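Waiting on the kerb

When the app goes quiet, the riders of Nudow gather on a low wall behind the bus station. There is a bakery two doors along that doesn't mind them using the tap, and a bit of roof for when it rains, and on the evening I went down there the talk was of bicycle chains, somebody's sister's wedding and, sooner or later, as it always is, waiting time.

Waiting time is the part of the job that customers never see. You order your noodles, the little dot moves across the map, and there's a knock at the door. What the dot doesn't show is the stretch before it, when a rider is logged in, dressed for the weather and standing outside a takeaway with nothing in the bag. Reler, the delivery company most of them ride for, pays by the drop. If there is no drop, there is no pay, and that was the arrangement everyone signed up to, more or less cheerfully, when the work was plentiful.

It isn't so plentiful now. One rider, a father of two who asked me to leave his name out (they all did, and I can't say I blame them), had kept a notebook since December. He turned the pages for me with his gloves still on. In his best week he had made 100 deliveries. In a poor one he had made 32, and had been logged in for very nearly as long.
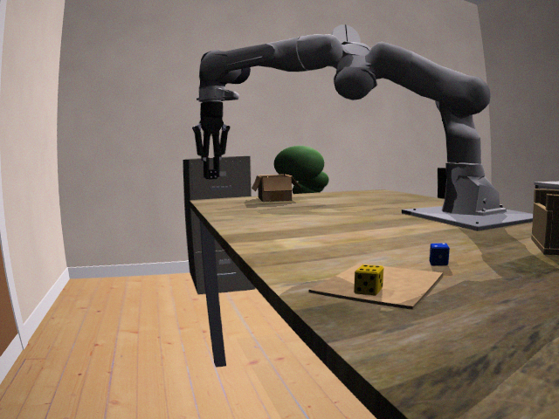
A robot arm fixed to a wooden table, its gripper reaching past the far corner.

So the riders did what people have done for a long while when they feel hard done by, and wrote a letter. It asked Reler for a small hourly sum to cover the time spent waiting, and for a telephone number with a person on the other end of it. Some 200 of them put their names to it, which took a fortnight and a good deal of cycling about, and I'm told the original has a curry stain on the second page.

The company's answer, when it came, was polite. Reler told me much the same thing it had told them: that its riders are in business for themselves, that they may log off whenever they please, and that many of them value this very highly. I think that last part is true, as it happens. A student I spoke to, who rides between lectures and goes home for the whole summer, was dead against anything that smelt of a rota. She liked being able to turn the thing off and have a bath! Her friend beside her, who has rent to find and no lectures to go to, listened to all this quite patiently and then said that you can only log off if you can afford to.

It was Husex that changed the mood. Husex is the smaller outfit, the one with the grey jackets, and it came into town with rather little fuss and began offering its couriers proper contracts, with holiday pay and a set wage. The catch is that the shifts are fixed and there aren't many of them. Several of the riders on the wall had applied. One had been taken on and came back to sit with the others anyway, on his break, eating a cheese roll, and was teased about being paid for it.
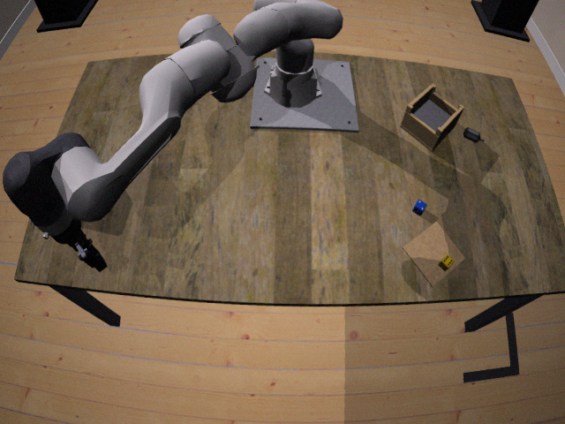
What the law makes of it

The riders' next stop was Hegarty, the advice centre above the old shoe shop, where you climb a steep flight of stairs and are given a cup of tea before you've said what you want. The advisers there have seen plenty of this sort of thing, from van drivers and cleaners and, once, a whole troupe of children's entertainers. They were careful with me, and kind, and wouldn't be drawn on who might win.

The question, they explained, is less about what the contract calls you than about how the work goes from day to day. Can you send a friend in your place? Can you turn down a job without being pushed to the back of the queue? Who sets the price? The riders have been asked to write down their answers, each in their own words, and the man with the notebook has found himself suddenly popular.

Reler has agreed to a meeting, though it hasn't yet agreed to a date. In the meantime the letter is being copied out again for those who missed it the first time, and there's a pen tied to the railings with a piece of string.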